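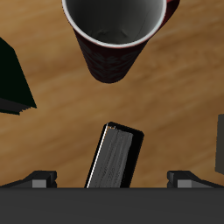

Fig. 1. Dark red cup with a white rim, on a wooden tabletop (computer render).

Unit 3: Glazes and the food surface
Tutor: Sheyla Mosquera

A glaze is a thin layer of glass melted onto clay. It needs three parts: silica to form the glass, a flux to lower the melting point, and alumina to stop it running off the pot. Colour comes from small additions of metal oxide. Iron gives browns and greens, cobalt gives blue, copper gives green or red depending on how much air is in the kiln.

Lining glazes
Any surface that touches food or drink should carry a plain, well-melted glaze. Keep strong colours and matt effects for the outside wall. Leave the foot bare or it will stick to the shelf.

Crazing
Fine cracks appear when the glaze shrinks more than the body as it cools. More silica usually helps. Crazing can show up weeks after firing – keep your test cups and look again in March.

Lemon test
Put a slice of lemon on the glaze overnight, rinse and compare. A change of colour or shine means the glaze is not suitable for tableware.

For next session
Mix 2 test batches and label each tile on the back. Emiliano Núñez fires the small kiln at 14:00. Read the Istis handout on cones before then.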